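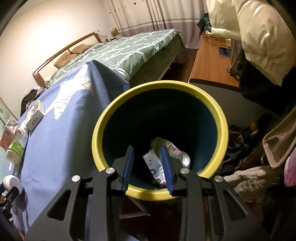
How many examples does a learning system need for one household task?
For ours, 200 of each task gave a usable first model, and more of the same room helped very little after that.

Project Pallby, progress report
Tegwen Eynon, Bjarke Thoroddsen
Supervisor: Hefin Humphreys
Wed 8 April

We collected 455 examples with the hand-held gripper. Of these, 200 are tidying a table and 200 are putting trash in a bin. The rest are short calibration runs and were left out of training.

Recording was done in lived-in bedrooms with the furniture and belongings left as they were. Each example starts with the fingers open and ends when the hand is pulled back. Tegwen recorded and Bjarke checked the files the same evening.

We threw out 84 bin examples on the first check – mostly tracking lost when the gripper went below the rim – and recorded them again at a slower speed. The 200 above are the final set.

Labels are still uneven. "Drop" and "place" were used for the same motion until we agreed on a rule, and the older files need to be relabeled. Training on the full set is planned for June.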